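# Menon 4, three months in

July 3, 2020

I bought a single-seat licence for Menon in April, when version 4 came out, and it has been on the table-clearing work ever since. Menon is a task planner. You give it a list of skills your arm already has (pick, place, wipe, push, whatever you've written), tell it what each one needs and what each one changes, and it works out an order for them. It doesn't do perception and it doesn't do motion. If you want those in the same box, Vorkico sells a bundle, and you will pay for it.

My set-up is one arm with a two-finger gripper, Prandico for the object detection, and my own skill library, which is mostly old Python. Menon sits between them and talks to both over a socket.

## Installing it

The installer worked first time. The licence server did not, and it took two emails to get a key that matched the machine. Feven Wako on their support desk sorted it out and also sent me a corrected config file, which I gather is now in the download. If yours has a line that reads `replan_on_stale: auto`, change it to `true`. The `auto` setting does nothing in this version.

## Writing skills

Each skill gets a short text file. Mine for wiping has 12 lines. You name the tool, the surface, what must be true before you start and what will be true after. The checker is good. It caught a wipe skill that never said the tool had to be in the gripper, and a place skill that left the gripper marked as full. Error messages give the file and line, and they are in plain words.

What I didn't like is that there is no way to say "mostly". A plate is clean or it isn't. I ended up adding a third state by hand, `needs_look`, which sends the arm off to check again before the planner carries on. It works but it ought to be built in.

## Planning

Speed is fine. On my test set of 212 table layouts the longest plan took under a second, and most came back before I'd have noticed a wait. The old planner I used, Tasico, was slower and would sometimes hand back a plan with the same step in it twice.

Order of work is where Menon earns its money. With a sponge as the tool, the sensible thing is to shift the light rubbish first, then wipe, then deal with anything heavy that can stay put. Menon gets there if you give it costs for each skill. Without costs it will happily pick up the sponge, put it down to move a wrapper, and pick it up again. Set the cost of changing tools high. I use 40 and leave everything else at 1.
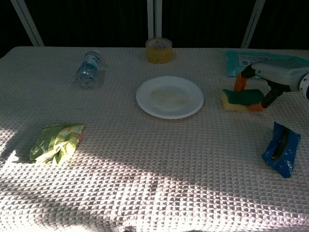 Can Menon change its plan while the arm is holding something?

It can, provided the skill file marks the held object as safe to put down. Without that mark it waits for the current skill to finish and plans again afterwards.

I left the mark off my sponge skill for the first few weeks and wondered why the arm was so slow to react when something on the table moved. With it on, the new plan starts at the next safe point, and you can see the switch in the log.

## The log viewer

Best part of the package. You get the plan as a column down the left, and for each step the facts the planner believed at the time. Most of my failures turned out to be wrong facts from the detector. Clear plastic is hard for Prandico, and crumpled wrappers get split into two objects when the sun is across them. Menon then plans two picks for one wrapper. I can't blame the planner for that, though a setting to merge objects that overlap would help.

The viewer can't export anything except a screenshot. I'd like plain text.

## Problems

- The planner forgets the names you've given objects if the detector drops out and comes back.
- No undo in the skill editor. I write the files in a normal text editor now.
- The manual still shows version 3 screens in the chapter on costs.

## Would I buy it again

For a small lab with its own skills already written, I would. If you are starting from nothing, the bundle from Vorkico may save you time, but I have only seen it at a demo and can't say how it holds up. I've renewed Menon for a year and have asked for the text export.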